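4.3 Duplicate records and the acknowledgement problem

I had planned to spend this section on radio range, since that was what everybody asked me before we started. Range was fine. What ate most of my evenings was something much duller, namely the same reading turning up at the server twice, and what a logger ought to do when it has sent something and heard nothing back.

A quick recap of the setup for anyone who skipped Section 3. Each logger runs the Podia firmware, wakes on a timer, takes a water level reading and puts it in a ring buffer with room for 200 records. When the buffer has something in it and the modem can find the network, the logger opens a session to the Obura broker, pushes whatever it's holding and waits for an acknowledgement. If the acknowledgement arrives, the records are marked as free. If it doesn't, they stay put and go out again next time. Anyone who's built one of these will recognise the pattern, and will probably already have guessed where it goes wrong.

At the Illach sites the uplink was nearly always good enough to get a payload out. The downlink was another story. In the early part of the trial I'd see a session open at the broker, a full batch arrive, the acknowledgement leave the server, and then the logger would come back at its next wake-up and cheerfully hand over the whole batch again. From the logger's point of view that was perfectly sensible behaviour (it had no idea the first lot had landed). From the point of view of my database it was a nuisance, and from the battery's point of view it was worse, because a repeated session costs every bit as much as a useful one.

For the September run I logged everything at the broker before any filtering. We received 3,153 records, of which 3,132 were distinct, leaving 21 repeats. That's a small number, and I did consider shrugging and moving on. Two things changed my mind. The repeats weren't spread evenly: they bunched up at the sites with the poorest signal, which are the same sites where the batteries are a pain to get at. And a few of them had slipped past the filter I was using at the time, so they showed up in the averaged series as little flat spots that looked very much like real data.

That filter deserves a word, mostly as a confession. I was matching on logger ID and timestamp, on the theory that no logger would ever take two readings at the same moment. True enough, except that Podia stamped each record when it was queued for sending, and a record that had been put back in the queue got a fresh stamp. So the same reading could arrive wearing two different times. I found this at the kitchen table with a printout and a highlighter, and I'm not especially proud of how long it took.

The repair came in two parts. First, the timestamp is now taken when the sensor is read and never touched again. Second, each record carries a sequence number that lives in non-volatile memory and survives a restart. The broker keeps the highest unbroken sequence number for each logger, and the acknowledgement now says, in effect, "I have everything up to this one". The old acknowledgement only covered the batch in hand. The nice thing about the cumulative version is that a lost acknowledgement gets mopped up by the next one, and nothing on the logger has to remember which batch was which.

There's a subtlety with the ring buffer, and I'd like to be upfront about it. If a logger is out of contact long enough to fill all 200 slots, the oldest records get overwritten, and the broker is left waiting on sequence numbers that no longer exist. With a strictly cumulative acknowledgement it would wait forever, and the logger would keep resending things the broker already had. Our fix was to have the logger announce the oldest number it still holds at the start of every session. The broker then records anything below that as lost and carries on. It adds a few bytes to the opening message -- I'd gladly pay more than that to avoid a stuck logger at the end of a gravel road.

I also shortened the time the modem listens for an acknowledgement. The old setting was inherited from a bench configuration and was far too generous. After some fiddling I settled on 2 seconds, with no second attempt in the same session. That sounds harsh. But if the downlink is bad at that moment, it's usually still bad a short time later, and the radio is the hungriest thing in the box. Better to go back to sleep and try at the next wake-up, now that a missed acknowledgement does no harm beyond a bit of repeated traffic.

One choice I went back and forth on was whether to remove duplicates at the broker or further downstream. Doing it at the broker keeps the stored series clean and means that nobody using the data has to know about any of this. Doing it later keeps a full record of what was sent over the air, and that's precisely the information I needed to diagnose the problem in the first place. I ended up doing both: the raw log is kept in a separate table with a receive time on every row, and the clean series is built from it. Storage is cheap at these volumes. With a fleet many times this size, I'd think harder about how long to hang on to the raw rows.

The Tritdale loggers had the new firmware from the day they went in, so I can't offer a before-and-after comparison for them, and I'd be wary of reading much into the differences between the two groups. The terrain is kinder there and the masts are closer. What I can say is that the sequence numbers made it much easier to tell a missing reading from a late one, and I'd put them in on that basis alone.

Figure 4. Robot arms and paper cups on a light beige tabletop.
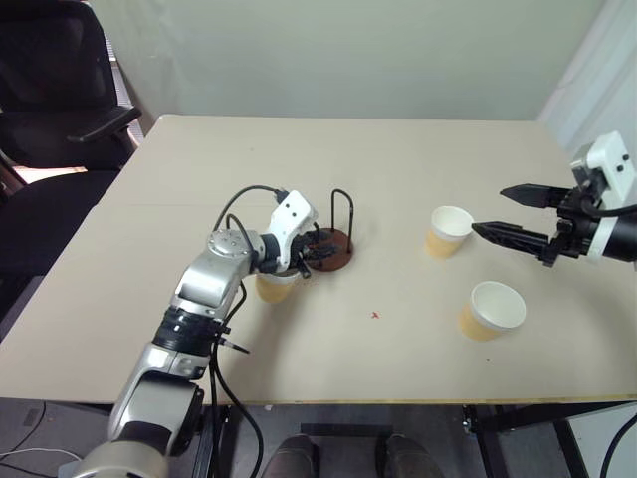
Late readings turned out to need their own handling, too. A record that arrives well after its neighbours is still perfectly good data, but any hourly average computed before it came in is now slightly off. At present I recompute the affected hours each night, and any hour that changes gets a revision flag in the clean series.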